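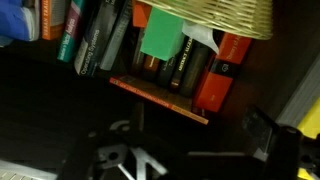

Robotics > Manipulation > Learning from demonstration

Browse Tags Unsolved Members Log in

Wrist camera policy is fine on a tidy shelf and useless on a messy one

Ekua Alhassan
November 5, 2023

Hi all, hoping somebody can talk me out of throwing two months of work in the bin. I'm trying to repeat the shelf result from the Didenko write-up, the one where a policy learns to pull out a named book using only the wrist camera. No overhead view, no depth. You collect demonstrations, train, and at test time you give it a title and it goes and gets the book.

On a neat row it works a treat. The trouble starts with what they call the cluttered split, so books leaning on each other, one lying flat across the front, a green block sitting on top of the row, a basket overlapping the books at the back and so on. I ask for Operating Systems, which leans a bit but has big white letters on the spine, and it drifts off towards the red-orange one at the far end of the row. Every time! It's like it just goes for whatever is brightest.

I trained on 35 demonstrations, all with the lights up, and I've been testing with them turned right down because that's what the Didenko people did. Settings are straight out of their appendix. Is it the lighting, the clutter, or have I simply not got enough data? I'd rather not collect another few hundred if I can help it.

(I'm using the Sester trainer if that matters.)

Adom Nutsugah

I had very nearly this when we were redoing the same result at Zulcombe, so you have my sympathy. I don't think it's one thing, but I'd look at the lighting first as it's the cheapest to rule out. If all your demos are bright, the policy can get away with using colour for everything and never has to bother with the lettering. Turn the lights down and half your spines go nearly black, and the one strong colour left wins.

What I did was record 20 more demos in dim light, with the target picked at random and the loud-coloured books moved to a different spot each time. That last part is the bit people skip. If the red one always lives at the end of the row, the policy learns the end of the row. I also put random brightness on the training images, which helped, though less than I'd hoped.

The flat book at the front is a separate headache. From the wrist it hides the bottoms of the others, and the gripper itself covers part of it – so check whether your crop is throwing away the spines you need. The Sester default takes the middle of the picture and mine was losing a good chunk of the titles at the top. Change the crop before you collect anything!

One more thing, have a look at your frames at full speed. If the arm is moving quickly the text smears and no amount of data will bring it back. I slowed the approach down and that alone got me some of the leaning books.

mastau_mike

just use a bigger model. we swapped ours on the Mastau rig and it was loads better, didn't touch the lights

Ekua Alhassan

Thanks both. Adom, you were right about the crop, it was slicing the tops off half the row and I feel a bit daft. I've fixed that and retrained on the same demos and it now heads for Operating Systems about half the time, still with the lights down. The dim demos are next on my list. Mike, which model did you swap to, and was that with leaning books or just straight ones?

Related Unanswered Newest Report a post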